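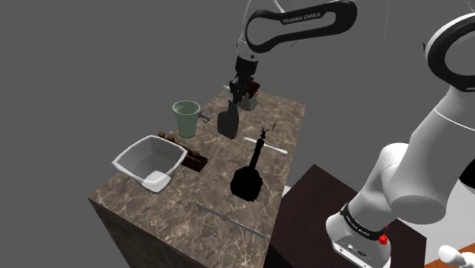 Simulated arm over the marble counter, with the bottle, the cup, the bowl and the rack.

Rillik kitchen tasks: questions about the dropped-object fault

What is the fault?
In some runs of the counter task, the simulated arm closes the gripper on a small object, lifts it, and then the object slips out during the move. The controller does not notice. It continues to the target, opens the gripper and reports success.

Which versions have it?
All builds from 262 until the April release. If you work with an older build, you do not have this fault, but you also do not have the new contact settings.

How often does it happen?
Sharon Mbwambo repeated the same task 100 times with different start positions. The object was lost in 65 of these runs, and every one of them was written in the log as a success. For this reason we ask you not to use old success rates in your reports.

What is the cause?
There are 2 causes, and they work together. The friction value of small objects was read from the wrong field, so it was too low. Also, the success check looked only at the position of the gripper and never at the position of the object.

Can the same thing happen on a real arm?
The friction error exists only in the simulator. The success check is different — Manzano and Dilline share this code, and Dilline is used with real hardware. Please update Dilline before you run any policy on a real arm, and keep people out of the reach of the arm during the first test.

Do I need to train my policy again?
If you trained with the success signal as a reward, yes. If you used it only for evaluation, it is enough to evaluate again with the new check.

Why do some objects now shake in the gripper?
This is a known effect of the corrected friction. A smaller simulation time step usually helps. We are still looking for a better solution.

My run stops with "object not in hand". Is it an error?
No. The new check stops the run when the object is lost. You can turn it off in the task file, but we do not recommend this.

Where can I report a new case?
Write to the Kistanell support list and attach the full log and the seed number. Reports which arrive after Friday noon are read the next week.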